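Chores and Machines: A Gallery
4th June
By the Drirnness page editor

These notes go with a set of pages I have kept since last November on one question: can a machine do the ordinary jobs of a house or a shop floor yet? I mean the dull ones. Putting socks away, wiping a counter, facing up a shelf, emptying a dishwasher. I run a small laundry and alterations shop in Brurbridge, so my interest is practical. If something could take the small items off my folding table I would pay for it.

The short answer is that some of these jobs are close and some are a long way off, and the order is seldom what people expect. Customers ask me why a machine that can weld a car door can't hang up the washing. A car door is the same shape every time and it arrives in the same place. A sock is a different shape every time you put it down.

Sorting by color is the part I would call done. A camera can tell a blue sock from a gray one in fair light, and it does not get bored at the end of a shift. Two navy socks that have faded at different speeds are harder, and so are black and very dark brown, but my staff get those wrong as well. We keep a basket for the strays and go through it when the shop is quiet.

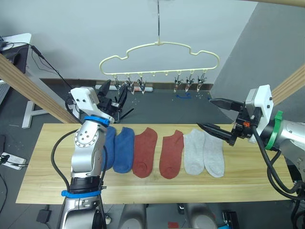

Hanging small items is a different job from sorting them, and I would put it well down the list. Most of the difficulty is in the clip. You have to open it with one hand, bring a soft edge up into the gap with the other, and let go at the right moment, all while the hanger swings on its hook. The setup here is a fair version of the task: two arms, three pairs of ankle socks laid flat in blue, rust-red and gray, and a hanger with six metal clips, three on each side and all empty. One clip for each sock. Laying the socks flat with the cuffs toward the back of the table takes out a good deal of the trouble, and it is how I would lay them out for a new starter too. A heap straight from the dryer is the real test, and that is where I would expect a machine to lose most of its time.

It also matters what the hanger does when it is half full. Load one side first and a light plastic hanger tips, so the next clip is no longer where it was. A person corrects for that without thinking. We teach people to work from the middle out or to alternate sides, and I would like to see a machine given the same rule.

Folding towels is further along than hanging. A towel has four corners and lies flat, and if the fold is a little off the customer does not mind. Shirts are harder. Fitted sheets I will believe when I see them, and I still have trouble with those myself.

Speed is where I stop being hopeful for now. On a busy week my shop handles 2,000 small pieces, counting socks, cloths, napkins and baby clothes. I timed myself on one mixed basket of 106 pieces, sorted and clipped, and I was finished before the kettle had been filled a second time. A machine that takes a minute over each sock is interesting to watch but it would not get through one morning's work. On the other hand it could run all night with the lights off in the front, and a slow worker who never goes home gets through a lot. I have not made up my mind on that.

Then there is the cost. A decent rack of hangers and clips from Avar set me back $700 and will last years. I can't give a figure for a pair of arms that could fill it, as I have not been quoted one I could use.

Shop-floor jobs get less attention than laundry, and I think a few of them are nearer. Moving a full tote from one marked spot to another is already ordinary in big warehouses. Counting what is on a shelf is close behind. Pulling stock forward so the shelf looks full is awkward, with packets that crumple and bottles that fall over, but at least nothing on the shelf is swinging. The grocer two doors down, Pirzada, would put that one first. They have 5 aisles to face up before opening and it is the job everyone there tries to swap.

My own list, nearest first, goes like this: sorting by color, moving totes, folding towels, facing shelves, folding shirts, clipping small items, fitted sheets. I have changed the order twice already – towels went up, shelves went down – and will change it again when I have reason to.

If you work in a laundry, a hotel or a care home and have had a machine on trial, I would like to hear how it did with small items in particular. Please say how many were dropped and who had to pick them up.

Contact: use the form on the Drirnness main page | Copyright Drirnness, all rights reserved | Back to top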